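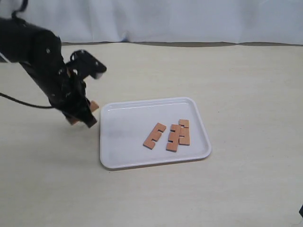
Orange-tan block held in the gripper

Resora Team Repair Kit (painting and making good)

I put the first Resora kit together in February, after a fortnight patching up a flooded community hall in Anside with a minibus full of second-year students. Lovely bunch, very keen, and we had one decent scraper between us! So this is the kit I wish I'd had in the van.

It's packed for a team of 8 and comes in 2 lidded crates that one person can lift (I'm not tall and I manage). Inside you get filling knives, scrapers, brushes, roller frames with spare sleeves, dust sheets, gloves in mixed sizes, masks and a proper first aid pouch. 124 pieces in all, with a packing list taped inside each lid so things have a chance of coming home again.

Paint and filler aren't included – buy those when you get there, it's kinder to the local shops and much kinder to your suspension.
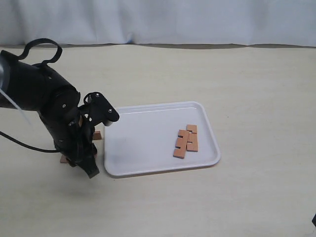 Black arm and gripper, white tray

Beverley Staniforth took a kit out with her social work students and asked for more small gloves, so there are now more small gloves. Keith Pickering wanted longer roller poles. They're an extra, as they won't fit in the crates.

Refills are sold separately: sleeves, masks, gloves, first aid. If your union or society is borrowing the kit for just the one trip, ask me about hire first, I'd much sooner lend you one than have it sit in a cupboard till next summer.

Orders for September trips close Jul 31, 2025.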